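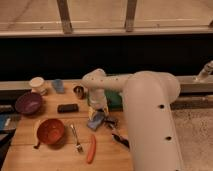
Cups on a light wooden table.

Descaling cups after hard water
Posted by Trestier, August
Print | E-mail this thread
Search this forum... Go

Trestier: Tea film keeps returning on my cups. I soak in citric acid, 20 g per litre, for 8 minutes. Too weak?

Chow: Strength is fine, time is short. Give it roughly 56 minutes, lukewarm.

Liso: Disagree. Film is mostly tannin bound to calcium. Acid takes the calcium – bicarbonate of soda shifts the rest.

Chow: Soda scratches some glazes.

Liso: Not as a soak. Only if you scrub.

Timeck: Keep acid off bare aluminium either way.

Trestier: Will try acid, rinse, then soda in 600 ml of water.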